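Budget season, or how I came to own two grippers

16 January 2022

Every September I write down what I plan to spend on equipment, and by January the list has become fiction. Last fall's version had a proper arm from Vestergaard on it. Then Villads Hallgrímsson reminded me that an arm needs a bench, the bench needs a floor that doesn't bounce, and my floor bounces. So I went hand-held.

The first gripper came to 413 dollars with shipping. I had set aside 500, and felt rich for an evening.
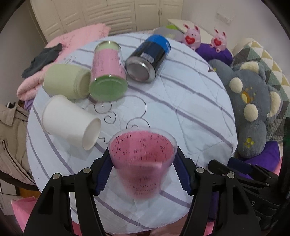

Things I forgot to budget for

Spare pads. Storage. A second gripper, which was always going to happen – Preben Briem bet me it would, and he has been unbearable ever since.

Objects to pick up were another blank line. I got a quote from Voline for a boxed set of test shapes and closed the tab quietly.

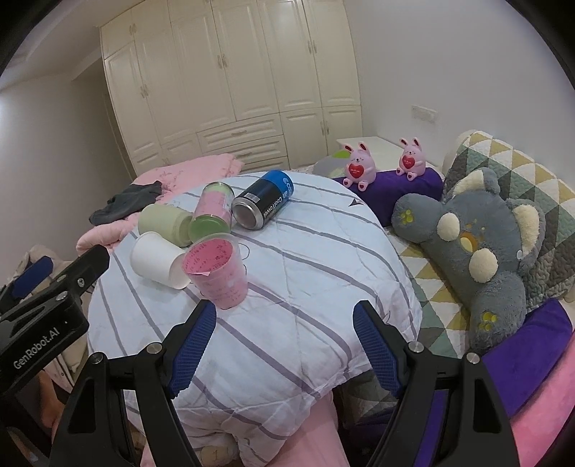
My spending rule for test objects is now simple: raid the house first. Each new thing has to differ from the others in some way that matters to the fingers. A pink measuring cup, a paper cup and a couple of cans already cover a fair spread of walls and surfaces, and the white comforter supplies creases free of charge. Teófilo Chambi wants me to add something heavy. He can pay for it.

Still on the list for this year: more pads, a decent charger, and a shelf. The arm has moved to the bottom, in pencil.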